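# Bjarnason wheeled APC order: is 399 the number or isn't it?

**flakpanzer_fan** wrote on April 1, 2018:

Okay so I've been trying to get my head around this Bjarnason eight-wheeler contract all week and I'm more confused than when I started. The first press release said 500 vehicles. The one that went up later says 399, with the rest as an option that gets looked at in May.

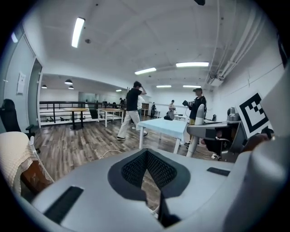
What bugs me is that neither one says how many are the turreted version. I've been counting on most of them getting the Brandik 30 mm turret, but if you read the budget line it only pays for turrets on "selected" hulls. Anyone got something better than the press releases?

---

**mudguard_8x8** wrote:

The 399 is the firm order. I wouldn't lose sleep over the other figure, that was the requirement and somebody in the press office mixed the two up. Happens with every big buy.

On turrets, my bet is a third of them, maybe less. The rest get a remote weapon station and a heavy machine gun. I spent six years in the back of the old tracked carriers and I can tell you a manned turret eats up a lot of room where my knees used to be.

---

**OldTrackhand** wrote:

> my bet is a third of them, maybe less

I don't buy it. Why would you pay for a hull that size and then stick a machine gun on top? The whole point of replacing the tracked carriers was firepower. If they end up with a fleet of armored buses I'm going to be very grumpy about it (grumpier, my wife would say).

Also, wheels. I know, I know, I say it in every thread. But try driving one of these things through a plowed field in the spring after a week of rain. We had wheeled recovery trucks attached to us for one exercise and we spent most of it recovering the recovery trucks.

---

**mudguard_8x8** wrote:

Track, that was thirty years ago! Central tire inflation has come a long way. And they can drive themselves to the exercise instead of waiting three days for a train.

---

**OldTrackhand** wrote:

I like trains.

---

**pontoon_pete** wrote:

Has anybody looked at whether it still swims? The early brochure had it down as amphibious, with two propellers at the back, and the newer one just says "fording." I was an engineer so this is the only part I care about. Once you bolt on the Fuvosance armor kit I can't see it floating at all, the thing has to be way over weight.

---

**flakpanzer_fan** wrote:

Pete, good catch, I hadn't noticed that. I went back and compared the two brochures and you're right, the propellers are gone from the side drawing too. The engine is listed at 771 horsepower in both, so at least they didn't change that.

Range is a funny one. The old brochure says 1000 km on roads and the new one leaves it blank!

---

**mudguard_8x8** wrote:

1000 km on a flat highway with nobody in it and a tailwind, sure. Knock a good chunk off for real life. I'm more interested in what it does with the heater running all night.

I can live without the swimming. Every army I know of that paid for it hardly ever used it, and the crews hated the prep. All those seals and plugs to check.

---

**pontoon_pete** wrote:

Well I disagree, obviously. If your carriers can't cross by themselves then you need bridges, and the bridging units have been cut to the bone. You'd have a whole battalion sitting on the bank waiting for four trucks and a guy like me. Take swimming away and you need to buy more bridges, and I don't see any bridges in that budget.

---

**OldTrackhand** wrote:

First sensible thing anyone has said in this thread.

---

**hullnumber12** wrote:

Long time reader, don't post much. There's an air defense version too, or there was. Flota was going to supply the radar for it. It was on a slide at a trade show I went to, with twin guns on the same hull as the troop carrier. I didn't get a copy of the slide, sorry, and I may be wrong about the guns being twin. Does anyone know if that's inside the 399 or a separate order?

---

**flakpanzer_fan** wrote:

Oh now you have my attention (see username). I'd assume separate, the Bjarnason release only talks about carriers, command vehicles and ambulances. But I'd love to be wrong. I'll write to their press office and ask about that and the turrets together, and post whatever they send back.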